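Sovon Sim Kitchen Episodes: Data Card and Labeling Rules

Revision 2. Maintained by the Jitarton dataset group. Replaces the short README that shipped with the first release.

This card covers what is in the set, how episodes are written to disk, and the rules an episode has to meet before it is merged. Everything in the set is simulated. There are no recordings from physical robots.

Views from the wrists and from above, one place:
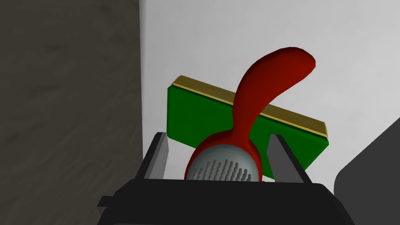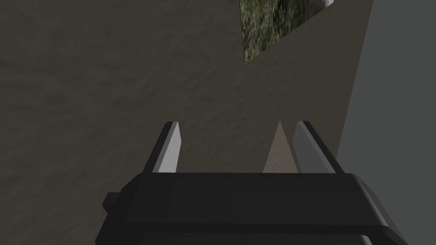
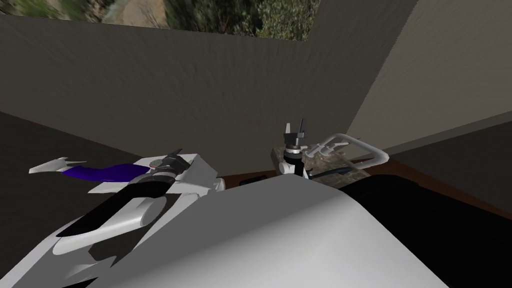
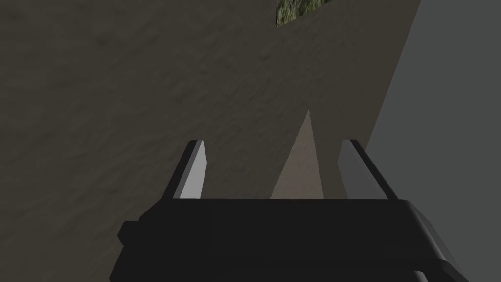
1. Contents

The release holds 1046 episodes. Of these, 746 are in the training split and the other 300 are held out. The split is fixed and listed in splits.txt. Do not reshuffle it. Results on a private split can't be compared with results on the published one, and we will not list them on the results page.

Episodes were teleoperated in the Khoury scene pack, which supplies the rooms, counters, fixtures and loose objects. Each episode covers one instruction carried out in one room by a two-armed robot. Some instructions need only one arm. The other arm is still logged for the full length of the episode, and it is never masked or dropped.

Objects are household-scale: brushes, trays, books, utensils, containers. An episode may contain objects that the instruction doesn't mention. They are part of the scene and stay in the object table.

2. Layout on disk

One folder per episode, named by a zero-padded integer. Each folder contains:

meta.txt — instruction, scene seed, operator code, simulator version, outcome
state — joint positions, joint velocities and gripper openings for both arms
action — commanded targets, same rate as state
objects — pose of every movable object at every step
video — one file per view
notes.txt — reviewer remarks, may be empty

The integer is assigned when the episode is submitted and is never reused. Gaps in the numbering are rejected episodes. A loader that assumes the numbers are continuous will fail.

3. Views

There is one view per wrist and one from above. File names carry the side of the robot, left or right, as seen from the robot itself. They do not follow the viewer's left and right.

Wrist views look out over the gripper, with both fingers in view when the jaws are open. The housing takes up the lower part of the picture and must not be cropped out or painted over. Several users have asked for a cropped version. We don't provide one: the fingers are the only fixed reference in a wrist view, and a crop that removes the housing often clips them as well.

The view from above may be partly blocked by the robot's own body. This is allowed. An episode is rejected for blocking only when the target object is hidden in all views at the moment of the grasp.

The backdrop outside the room can show over the walls. It is a flat texture with no collision shape. Do not label anything on it.

4. Rules for grasp labels

4.1 A gripper has one of three states: open, closing or holding. Opening after a release is labeled open from the first step at which contact is lost.

4.2 "Holding" requires contact on both fingers in the simulator's contact log. A picture alone isn't enough. An object can appear between the jaws from one angle and be standing well behind them.

4.3 Where one object overlaps another in a view, label only the object in contact. In the brush view above, the red brush-like object is the one in the jaws; the green block stands behind it and gets no grasp label on the strength of the overlap.

4.4 The part of the object that is held goes in the part field, using the fixed word list: handle, head, rim, body, lid, edge, unknown. Choose by what lies between the fingers, even if the handle would have been the sensible place to take it. The label records what was done.

4.5 An open gripper with nothing between the fingers is labeled open, with the object field left blank. Don't write "none", "empty" or "air". The checker treats these as object names and will report a missing object.

4.6 Patches of light and shadow on a surface are not objects. Two of the wrist views above have a lighter patch between open fingers, tapering to a point. Early annotators gave similar patches a name, and detectors trained on those labels reached for them. All such labels were removed in this revision.

5. Rules for instructions

5.1 One sentence, imperative, lower case, no period.

5.2 Name the object by a word a person at home would use. Add a color only if two objects of the same kind are in the room.

5.3 Don't name an arm unless the task depends on it. "pick up the brush" is correct. "use the left gripper to pick up the brush" is correct only if the right one would be a failure.

5.4 Positions are given relative to fixtures, such as the counter, the rack or the wall. Avoid "left" and "right" unless the robot's own side is meant.

5.5 If the operator did something other than what was asked, the instruction stays as issued and the outcome is set to fail. Rewriting the instruction to fit the motion is the most common reason a batch is sent back.

6. Operator practice

6.1 Reset the scene from its seed before each attempt. Do not tidy a room by hand between attempts.

6.2 Approach with the jaws open. Closing during the approach is permitted only within the last stretch before contact, and both fingers must be clear of the fixture.

6.3 Keep the idle arm out of the working arm's path. It may hover over the counter. It may not rest its weight on the counter or on any fixture.

6.4 No grasp through geometry. If a finger passes into a solid, stop and discard the episode. A small overlap in the contact log is tolerated up to the limit in limits.txt.

6.5 Drops are kept. Mark the step at which contact ended and continue if recovery is possible. Do not restart to get a clean take, and do not submit only the last of several attempts. Every attempt after a valid reset is submitted.

6.6 End the episode with both arms still. Trim nothing. Idle steps at the start and end are part of the record, and the loader has a flag for skipping them.

7. Review

Each episode is checked twice: once by script, once by a reviewer who did not operate it. The script checks file lengths, time stamps, contact limits and the word lists. The reviewer watches all views at normal speed and confirms the instruction, the outcome and every grasp label.

Reviewers may correct a label. They may not correct a state or action file for any reason. An episode with bad state data is rejected whole.

For this revision, 462 episodes had at least one label changed. Most of the changes fall under 4.2 and 4.6. The list is in changes.txt with the old and new values side by side.

8. Known problems

Surface textures are reused from room to room. A mottled brown or gray surface is a poor cue for which room the robot is in, and models that rely on it score well in training and badly on the held-out split.

Lighting is even and often dim. There is little variation in shadow, and nothing here should be taken as evidence that a model will cope with daylight or glare.

Gripper surfaces are plain. Real grippers have screws, wear and cabling — none of that is modeled.

The part field is thin on "rim" and "lid". Don't report accuracy per part for those two without also giving the counts.

Some notes.txt files use an old outcome term, "partial". It has no meaning in this revision. Read the outcome from meta.txt.

9. Use

Suitable for imitation learning, grasp-state detection and instruction matching in simulation. Not suitable as safety evidence. Contact forces are not recorded, and the contact model was chosen for speed. A policy trained only on this set must not be run on hardware near people without a separate assessment under the rules of the site where the hardware stands.

If you publish results, state the revision number, the views used and whether idle steps were skipped. Derived sets must keep the original episode integers so that later corrections can be traced. The Fetenitz conversion does this correctly and can be used as a model.

10. Reporting errors

Send the episode integer, the step, the field and what you think the value should be. One report per episode. Reports that give only a video time can't be processed, as playback rate differs between viewers. Accepted corrections are collected and applied at the next revision, never in place.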